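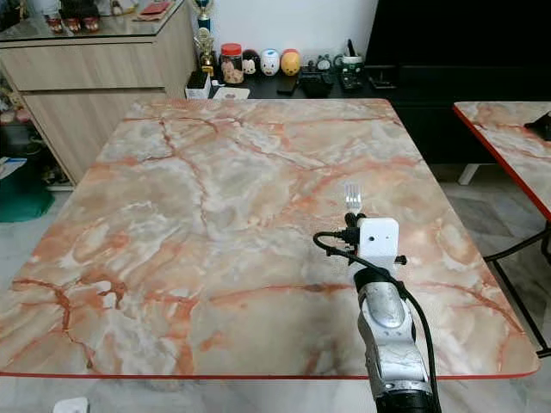
Mesa cuadrada con tablero de acabado tipo mármol y canto rojo.

Fundum Plantilla – módulo de gestión de vacantes y contratos temporales
Referencia: 661

Fundum Plantilla registra puestos de duración determinada, sustituciones y ampliaciones de jornada en una única ficha por vacante. Cada ficha recoge centro de trabajo, horario, disponibilidad para desplazamientos, fecha de fin prevista y responsable de la selección.

Características
Usuarios simultáneos: 40
Campos configurables por ficha: 16
Formatos de exportación: CSV, XLSX y PDF
Idiomas de la interfaz: español, inglés y neerlandés
Avisos de vencimiento: por correo, con plazo ajustable por tipo de contrato

El módulo requiere Fundum Base instalado. La importación de candidaturas desde Soltow es opcional – se activa en Ajustes, apartado Conexiones – y no admite adjuntos comprimidos.

Licencia anual: 1.293 €, IVA no incluido. El soporte telefónico se contrata aparte.

Distribuye: Tullodton
Consultas técnicas: Fitriani Chong
Ficha revisada el 6 de mayo de 2021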